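Chapter 3
Caring for Household Textiles

After you have studied this chapter, you should be able to name the main groups of fibres, choose a suitable method for washing each of them, and explain why the same treatment does not suit every cloth.

Key words: fibre, weave, pile, absorbency, shrinkage, residue
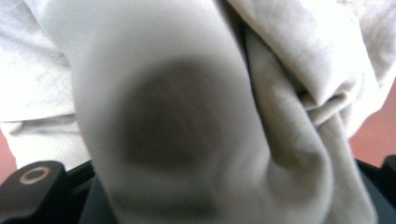
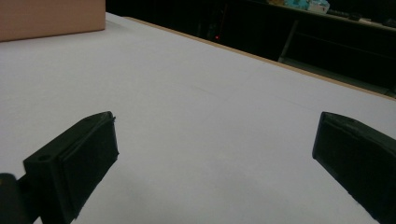
Many people begin to care for a cloth only when something has gone wrong with it. In this book we prefer to begin earlier, with the fibre, for the fibre decides how much water a cloth can hold and how much heat it can bear. Cotton takes in water quickly and is strong when wet. Wool also takes in much water, but it becomes weaker and can shrink if it is rubbed. A pale, slightly fuzzy fabric, like the one in the first picture, shows a dark spot very clearly, and the student may wish to scrub it at once. Please do not do so. First read the label, then test a hidden part of the cloth with plain cool water, and wait until it is dry before you judge the result.

The methods in this chapter were collected by Pierina Fontana and Yavuz Tuncer during their teaching at the Allmont training laundry, where 409 articles were washed in one December and every result was written in a book. Some of these results did not agree with the older rules. For example, the advice to use very hot water for all white articles was found to be poor, as heat can fix certain marks in the cloth for ever.

3.1 The natural fibres

We divide the natural fibres into those which come from plants and those which come from animals. Cotton and linen belong to the first group, wool and silk to the second.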